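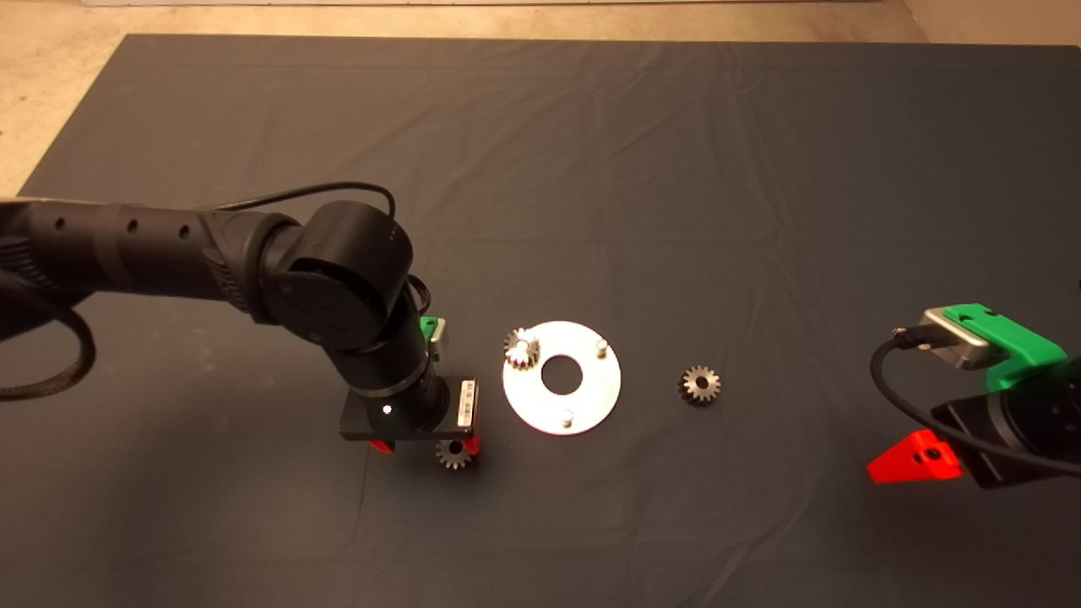 Trultum confie la pose de ses petits engrenages à deux bras robotisés, et ses monteurs gardent la main

Communiqué de presse, 1/8/24

Trultum, fabricant de réducteurs de précision, annonce la mise en service de Kindeo, une cellule d'assemblage à deux bras conçue avec l'intégrateur Bistex. Elle prend en charge l'une des tâches les plus répétitives de l'atelier Figueiredo : saisir un petit engrenage droit, le présenter au-dessus d'un plateau métallique et le descendre sur son axe. Après un mois de juillet consacré aux réglages, l'équipe travaille désormais avec la cellule tous les matins, et l'enthousiasme est réel !

Pour qui n'a jamais monté un train d'engrenages, le geste paraît simple. Il faut pourtant tenir la pièce bien à plat, trouver le centre de l'axe, sentir le moment où l'alésage s'engage, puis relâcher sans faire basculer l'ensemble. Une monteuse expérimentée le fait sans y penser. Répété 3000 fois par semaine, il finit par peser sur les poignets, les épaules et les yeux, et c'est de là qu'est parti le projet : des fiches remplies par les monteurs eux-mêmes, où la pose des petits pignons revenait presque à chaque ligne.

« Nous ne voulions pas d'une machine enfermée derrière une vitre au fond du bâtiment », explique Simone Barros, responsable de l'atelier Figueiredo. « Nous voulions un poste que l'équipe puisse comprendre, arrêter, reprendre, corriger. Les premières semaines, on a passé plus de temps à discuter de la façon de prendre un engrenage qu'à produire. C'étaient des discussions passionnantes, et certaines duraient jusqu'à la pause de midi ! »

Les pièces sont posées sur un tissu gris foncé, mat, qui évite de les rayer et limite les reflets pour les caméras. Les doigts des pinces sont rouges, pour que l'opérateur repère d'un coup d'œil leur position au-dessus du plan de travail. Ce choix vient de l'équipe du matin, qui avait du mal à distinguer les premières versions, noires sur fond sombre.

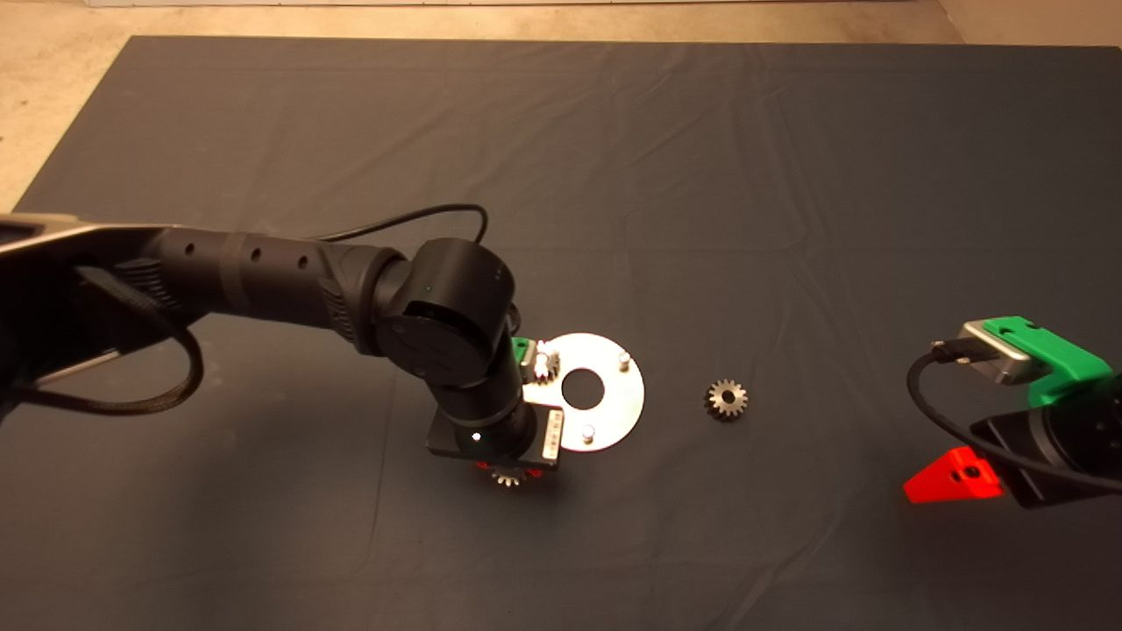

Bistex a retenu l'apprentissage par démonstration. Un monteur guide les bras à distance, exécute la pose à sa manière, et le système enregistre ses mouvements avec les vues des caméras. Il a fallu 100 démonstrations par référence d'engrenage avant les premiers essais autonomes. Chaque monteur volontaire a suivi une formation de 2 jours, et ce temps de démonstration est compté comme du temps de travail qualifié, avec la prime correspondante.

« Les gens de l'atelier nous ont appris énormément », raconte Ronaldo Leite, chef de projet chez Bistex. « Au début, nos trajectoires descendaient tout droit sur l'axe. Un monteur nous a montré qu'il inclinait très légèrement la pièce avant de la redresser, et nous avons repris toute la séquence à partir de là. Ce genre de détail ne figure sur aucun plan. »

Côté organisation, les changements sont concrets. La pose manuelle en continu disparaît des plannings du matin. Les 5 personnes qui se relayaient à ce poste se partagent maintenant le contrôle des jeux, la préparation des plateaux, la reprise des cas difficiles et l'enregistrement de nouvelles démonstrations. Aucun poste n'est supprimé, et l'accord signé avec les représentants du personnel prévoit que chaque monteur concerné puisse demander une autre affectation s'il le souhaite.

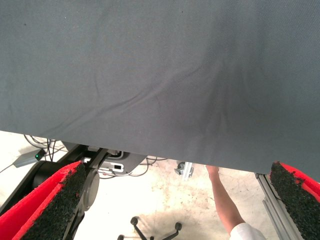
Tout n'est pas réglé. Les engrenages les plus fins glissent encore parfois entre les doigts, et les revêtements des pinces s'usent plus vite que prévu. Les monteurs interviennent alors à la main, notent l'incident sur une fiche et décident s'il faut ajouter des démonstrations. Une réunion courte, debout à côté du poste, permet de passer ces fiches en revue avec Bistex chaque semaine.

La prochaine étape concernera le retournement des plateaux, une opération à deux mains que l'équipe attend avec impatience. Trultum prévoit aussi d'ouvrir l'atelier Figueiredo aux lycées professionnels de la région, avec des visites animées par les monteurs.

À propos de Trultum
Trultum conçoit et assemble des réducteurs et des mécanismes de précision pour l'instrumentation et le matériel de laboratoire.

À propos de Bistex
Bistex intègre des cellules robotisées à deux bras dans des ateliers de petite et moyenne série.

Contact presse : service communication de Trultum, atelier Figueiredo. Entretiens avec Simone Barros et Ronaldo Leite sur demande.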